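4.2 Local coverage of youth-led campaigns

The second part of the analysis looks at how the campaigns were reported in the four towns' own news outlets. We collected 586 items that mentioned at least one of the campaigns by name or quoted one of its members. Items came from print weeklies, local news sites and the written summaries that radio stations post after a broadcast. Letters to the editor were kept in the set but coded separately, as they follow different rules of selection.

Each item was read by two coders. Kwak and Thevar coded the Arkum and Branden items, and Kandasamy and Sarantis coded those from Aasen and Ruststead. Where the two coders disagreed on the main speaker of an item, a third person read it and the majority code was used. Disagreements were most common in long features, where a student might open the story but a council member or school official took up most of the quoted words. For these we counted quoted words and gave the code to whoever had more of them.

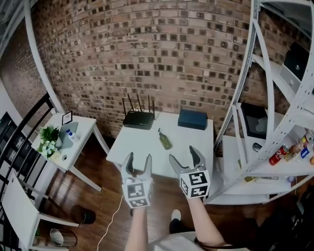

The clearest difference between the towns is in who gets to speak first. In Arkum, where the campaign for a later school bus had its own press contact from the start, students were usually quoted before any adult. In Branden the order was reversed. Reporters there tended to call the school district, write up its position, and add a line from a student near the end. Aasen fell between the two. Ruststead is harder to place, as its only weekly stopped printing in July and the items after that point come from a single news site with one full-time reporter.

We also looked at what set off each story. Most items followed an event that was already on the public calendar, such as a council meeting or a school board vote. Very few followed something the campaign had done on its own, even when the campaign had sent out a notice ahead of time. The Branden walkout, which took place on a Friday and drew 300 students by the organizers' count, led to 2 items that week. The board meeting that followed drew a longer run of coverage, and the walkout was mentioned in nearly all of it as background. In other words, the action became news once an official body had responded to it.

Tone was coded on a simple three-point scale. We had expected items led by adult speakers to be more critical, but the difference was small and did not hold in Aasen. What did change was the subject. Items led by students dealt with the demand itself – bus times, the library's opening hours, the crossing on the main road. Items led by adults more often dealt with whether students should be campaigning during school hours. A reader who saw only the second kind could easily miss what the campaign was asking for.

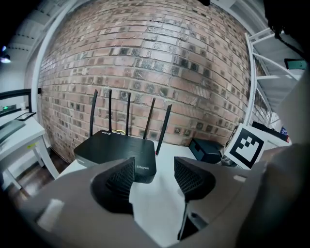

Figure 3. Wi-Fi router on a tabletop.

Interviews with reporters and editors help to explain part of this pattern. Several said they had no phone number for anyone in the campaign and relied on the school office to pass on messages, often after the story had been filed. One editor in Aasen said that her paper needed a parent's consent before quoting anyone under 16, and that this alone could take a story past deadline. Student organizers described the same gap from the other side. Most had posted updates on their own pages and assumed that local reporters were reading them. The reporters we spoke with seldom were.

The letters show a different picture. Of the 55 letters in the set, more than half were written by people who gave their age as under 20 or named their school. Letters were also the one place where campaign members replied directly to earlier coverage. Pisharody's earlier work on letters pages found them to be a minor channel for young writers, and our towns may be unusual in this respect. Section 4.3 returns to the letters and compares their wording with that of the campaigns' own posts.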